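Robots learn to put the soap back, 200 goes at a time

May 13, 2019

Putting a bar of soap back in its dish is a job most people can do with their eyes shut, and in the shower frequently do. For a robot it is a small ordeal. The bar has rounded corners, it lies flat where fingers can't get under it, and the dish it belongs in is barely bigger than the soap itself.

A group at the Clurnusitz laboratory has now published a report on how it taught a two-armed machine to manage the job, along with a handful of other chores. The method involves very little robot. For most of the project a person sat at a table with a gripper in each hand and did the tidying themselves, while cameras and a tracking system wrote down every move.

The approach, which the group calls Cutico, rests on a simple bet. If the person is made to work with the same sort of fingers the robot has, and the cameras see the job from close to the fingertips, then the recordings should make sense to the robot later on. Earlier attempts had people steer the robot arms from a distance, a slow business that the report describes, with some restraint, as "demanding for the operator". Anyone who has tried to win a stuffed bear from a seaside grabber machine will know the feeling. 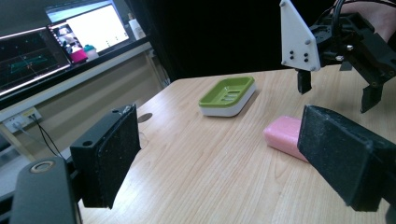
The soap task at the Clurnusitz lab, recorded from one of the hand-held grippers.

The numbers are modest by the standards of the field, where it is customary to announce that one has collected a warehouse full of something. Cutico used 200 demonstrations of the soap task. A network was trained on them and then let loose on a pair of real arms with matching fingers. Over 200 test runs, the soap ended up in the dish 169 times. The group counted a run as a success only if the bar lay flat and the dish had stayed upright, so the more artistic outcomes were marked as failures.

For comparison, the researchers trained the same network on recordings made the old way, with the arms steered by remote control. In the hours it took to gather 200 hand-held demonstrations, the remote set-up yielded 40. The network trained on those did noticeably worse, though the report is fair enough to point out that a smaller pile of examples would put anyone at a disadvantage. A like-for-like test, with 40 recordings of each sort, came out much closer. Hand-held was still ahead, by a margin the authors call "encouraging" and decline to call anything else.

So the gain seems to come mostly from speed. People are quick with the grippers after a little practice, and they don't need a robot standing by while they learn. A session can be set up on any table with room for the trackers, and a bad take costs a few seconds.

There is a skill to it all the same. Newcomers tend to do with the grippers what they would do with their hands, which means a good deal of nudging, scooping and pushing things along with a knuckle. The grippers have no knuckles. The report includes a page of instructions for demonstrators, and it reads like advice from a strict piano teacher: elbows loose, no sudden jerks, keep both tools where their cameras can see the object, and start again if you drop it.
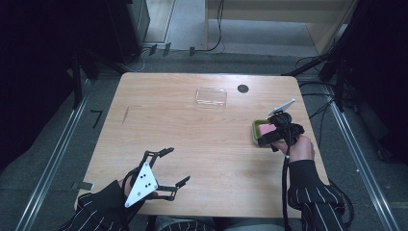
Much of the report is taken up with the less glamorous matter of timing. Each gripper records on its own clock, and a lag between the two was enough to spoil the early results. The robot would reach for the dish with one hand a moment after it had let go of the soap with the other, in the manner of a waiter clearing a plate that has already hit the floor. The group fixed this in October by tying all the recordings to a single signal, threw out everything gathered before then, and began again. The discarded material gets one sentence in the report. One imagines it got rather more in the corridor.

The failures make good reading too. Of the 31 runs that went wrong, the greater part came down to the first grasp. The fingers closed a shade too high and the bar shot away across the table, as bars of soap do. In most of the others the arms did everything correctly except let go. The pads on the fingers are made to grip, and they gripped. A softer pad made the release easier and the pick-up worse, and the group went back to the original one.

Whether any of this carries over to a real bathroom is another question, and the authors are careful about it. Their soap stayed on a table, in good light, and was dry. Wet soap is listed under future work, in a paragraph that manages to sound both ambitious and slightly afraid. The dish was always the same dish, although its place on the table was changed between runs. When the testers swapped in one of a different shape, the success rate fell sharply, and the report gives no figure beyond saying that the result "did not support further testing".

Outside the lab, the work has been greeted with polite interest. The main complaint, heard at a workshop in Kershaw where the results were first shown, was that the two grippers become tiring after a long session and that the cables get in the way. The group says a lighter version is being drawn up. It also plans to release the full set of recordings, including the ones in which the demonstrator drops the soap, on the grounds that a robot might as well learn what that looks like.

Next on the list are jobs where one hand has to hold something steady while the other works on it, such as opening a box with a tight lid. The arms have tried that 2 times so far. The lid is said to be fine.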